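Revision Habits in a Ninth-Grade Writing Workshop
Project report, Education Practicum II
Marisol Xolalpa and Lieven Nijs
November 26, 2024

2. Method

The study followed two sections of ninth-grade English at Pettigrew over five weeks. Both sections wrote the same four assignments: a memory piece, a letter, a book response and a short argument. Section A received written comments from the teacher, Evdokia Zacharopoulos. Section B received the same kind of comments plus a ten-minute conference with one of us. Each first draft was limited to 300 words.

Drafts were collected on paper and typed up without correction. A revision was defined as any change between first and final draft that affected at least one full word. Spelling fixes were logged separately.
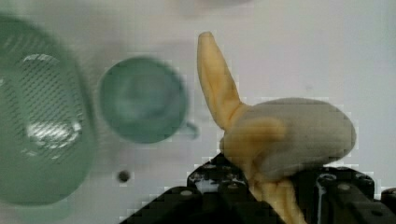
Coding was done by both authors. Where we disagreed, the item went to Heriberto Ochoa, whose decision was final. Most disputes concerned moved sentences - whether a move counts as one change or as a deletion and an addition. We settled on one.

3. Results

The final log holds 2399 revisions. Of these, 457 were coded as structural, meaning that a sentence or paragraph was moved, cut or added. Structural changes were more common in Section B, mainly in the argument assignment. The memory piece showed little difference between sections.

Two students in Section A rewrote the letter from scratch. Their drafts were left out of the log, as no line-by-line comparison was possible.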